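Trullik Tabletop Clearing Demonstrations
Data card and README, release 2

Maintained by the Prultis manipulation group
Last revised Thursday, October 29, 2026

Summary

Trullik is a collection of simulated demonstrations for training and evaluating policies that clear and sort objects on a tabletop. Each demonstration contains wrist-view images, gripper state, arm joint positions, the commanded action at each step and a written instruction. The collection was prepared for imitation learning. It may also be used for representation learning and for work on grasp prediction, subject to the limits set out below.

The release contains 2,959 demonstrations covering 33 task templates. Of these, 1,376 involve at least one container, such as a cup or a bowl. The remainder involve single rigid objects, tools or flat items.

All material in this release was rendered. No recordings of physical robots are included.

Contents of the package

The top-level directory holds four folders and this file.

episodes — one folder per demonstration, named by its episode key
splits — plain text lists of episode keys for training, validation and test
assets — an index of the object models and surface materials used, without the models themselves
tools — the loader, the replay script and the integrity checker

Each episode folder holds an image sequence, a table of states and actions, and a short metadata file. The metadata file records the task template, the instruction text, the random seed, the object list and the outcome label. Episodes do not share files with one another, so any folder may be moved or deleted without affecting the rest. The split lists must then be regenerated with the script in the tools folder.

How the demonstrations were gathered

Operators controlled the simulated arm through a handheld controller with six degrees of freedom and an analog trigger mapped to gripper opening. Operators saw the wrist view and one fixed overhead view. Only the wrist view is released.

Before each episode the scene generator, Gaken, selected a task template, placed the target objects and added unrelated objects to the work surface. Placement was sampled within reach of the arm and then settled under gravity before the first step was recorded. Surface materials and patterns on larger props were drawn from the material index. Lighting direction and intensity were varied between episodes and held constant within them.

Unrelated objects were chosen without regard to whether they would normally be found together. Food, office items, discs, tools and packaging may appear side by side. The purpose of this choice was to discourage a policy from inferring the target object from its surroundings. Groups that need realistic household arrangements should consult the section on limitations.

Operators were instructed to complete the task at a natural pace and to avoid pausing with the gripper in the air. Where a grasp failed, the operator was permitted two further attempts. Failed attempts were kept in the record and marked at the step level. Episodes in which the target left the work surface were ended and labeled unsuccessful.

Wrist view

The camera is attached to the gripper and moves with it. Parts of the gripper are present in the images, and a held object can hide a large share of the work surface. 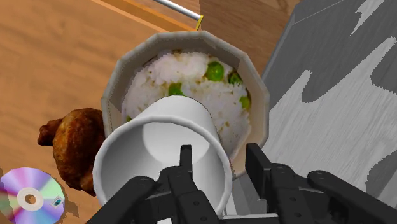 Policies that rely on a single image at each step may therefore lose track of a target location once an object has been grasped. In our own baseline runs, supplying a short history of earlier images reduced this problem for container tasks. The loader accepts a history length and a stride for this purpose. At the beginning of an episode it repeats the first image until enough steps are available.

Users should not mask out the gripper by default. The position of the fingers relative to an object carries useful information during the final approach, and a fixed mask will also remove part of any object being held. A mask generator is provided in the tools folder for studies in which masking is the subject.

Task templates

Templates are grouped into five families.

Pick and lift. The arm grasps a named object and raises it clear of the surface.

Pick and place. The arm moves a named object to a named location or onto another object.

Container handling. The arm moves, turns or sets upright a cup, bowl or similar item. Some containers hold food and some are empty.

Sorting. The arm separates objects by kind or by material into marked areas.

Clearing. The arm removes all objects of a given class from a marked part of the surface.

Instructions were written by hand for each template and then reworded by a second writer. Between three and nine wordings exist per template. The wording used in a given episode is stored in its metadata. Wordings that occur in the test split do not occur in training.

Record format

State and action tables are stored as comma-separated text with a header row. Each row corresponds to one image. The columns are as follows.

step — integer, starting at zero
joint positions — one column per joint, in radians
gripper opening — normalized, where zero is closed and one is fully open
end effector pose — position in meters, orientation as a quaternion with the scalar term last
action — change in end effector pose and target gripper opening
attempt flag — set to one during a grasp attempt that was later judged to have failed

Poses are expressed in the base frame of the arm. Release 1 used the frame of the work surface, and models trained on that release will not run correctly on this one without conversion. The replay script includes a conversion option for older files.

Quality review

Every episode was replayed automatically from its stored actions and seed. An episode was accepted when the final position of each object matched the stored position within the tolerance given in the integrity checker. Reviewers then watched a sample drawn from each template and compared the outcome label with the final images.

During review, 135 episodes were withdrawn. The main causes were objects settling inside one another at the start of the episode, instructions that applied equally well to two objects, and trigger input recorded after the episode had ended. Withdrawn episode keys are listed in the splits folder and have not been reassigned.

Remaining known issues:

Thin objects lying flat may show a slight tremor when the fingers touch the surface beside them.

Loose food inside containers is modeled as a single body in most templates. It does not spill or shift as real food would.

Paper containers are modeled as rigid. They do not bend under finger pressure, and the grip force recorded for them should not be treated as a guide for physical hardware.

A small number of sorting episodes carry an instruction with inconsistent capitalization. The text was left unchanged to preserve the file checksums.

Intended use

The collection is suited to training policies in simulation, comparing methods under fixed splits, and pretraining before further work on physical equipment. Results on the test split should be reported by task family as well as overall. Container handling is the hardest family in our baseline runs, and a single overall score tends to conceal poor performance there.

The collection is not suited to estimating the safety of a system that works near people. No people appear in the task design, and no template tests the response to contact with a person. It should not be used as the sole source of training data for any system that handles food intended for consumption.

Limitations

Object arrangements do not reflect how items are distributed in homes, kitchens or workplaces. A policy trained only on this material may perform less well where context would ordinarily help. The number of distinct object models is modest, and several appear in more than one template. All demonstrations use one arm and one type of two-finger gripper.

Operators were experienced users of the controller. The motions are smoother and more direct than those of a first-time operator, and recovery behavior is limited to repeated grasps. Users interested in recovery should filter on the attempt flag and examine those episodes separately.

Installation and first use

Unpack the archive to a local disk and run the integrity checker before any other step. The checker compares each file with its recorded checksum and writes a report to the top-level directory. Network drives are supported but will slow the checker considerably.

The loader requires a recent version of Python and has no compiled dependencies. Set the data path in the configuration file, select a split and choose the history length. The replay script additionally requires a licensed copy of the Hämmerli physics module — the version number is recorded in each metadata file, and replay under a different version may produce small differences in final object positions.

Changes since release 1

Container handling was added as a separate family. Poses were moved to the base frame. The overhead view was removed from the package after users reported that it was being included in training by accident. Step-level attempt flags were introduced in a preview issued in June and are now present in all episodes.

License and access

The data is released for research and internal evaluation. Redistribution of modified versions is permitted where the changes are listed and this data card is retained in full. Object models are held under separate terms and are not distributed with the package.

Reports of errors should be sent to the Prultis manipulation group with the episode key, the step number and the version of the loader in use. Corrections will be issued as replacement episode folders together with an updated checksum file.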